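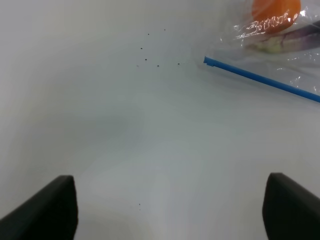
White top, few specks.

How do I get tea rings off a matte white table? Mine looks like a 1970s logo.
Skorora

We use cookies. Accept / Manage

Bicarb and a damp cloth, three minutes, wipe. Don't scrub or you'll polish a shiny patch and hate that more.
Yordanov
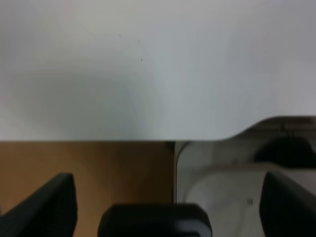
Jorkosa
Buy coasters.

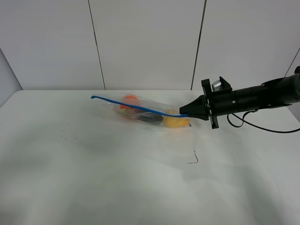
Tea stains give in to patience, mostly. Mix the bicarb dry and keep the spare in a clear zip-top bag, like the one with the blue strip, then lose it in a drawer as I do.
Ravivard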